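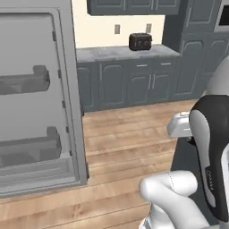 Ticket 2131 – Invoice emails sent twice

Status: reopened
Raised by: Leokadia Wilczyńska
Product: Winis, mail module

July 12, 2018
Closed by support overnight as "user clicked send twice". I did not click send twice. I have 37 customers with two copies of the same invoice, and I doubt I double-clicked for every one of them.

Support reply: please clear your browser cache and try again.

Cleared it. Sent a test to Fillen, who got two copies. I can't see what the cache has to do with it, as the mail goes out from the Ditgate server. 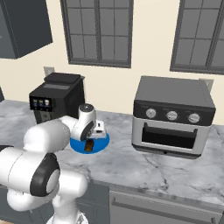
The mail log shows each message queued once and then queued again 10 seconds later. Support say the second line is "only a display fault". Fillen have two emails, so I don't accept that.

Turned off the Yang add-on at their suggestion. Next 4 tests arrived once each. That may be the answer or it may be luck – the same fault went away by itself last November and came back.

Please leave this open until somebody has read the log.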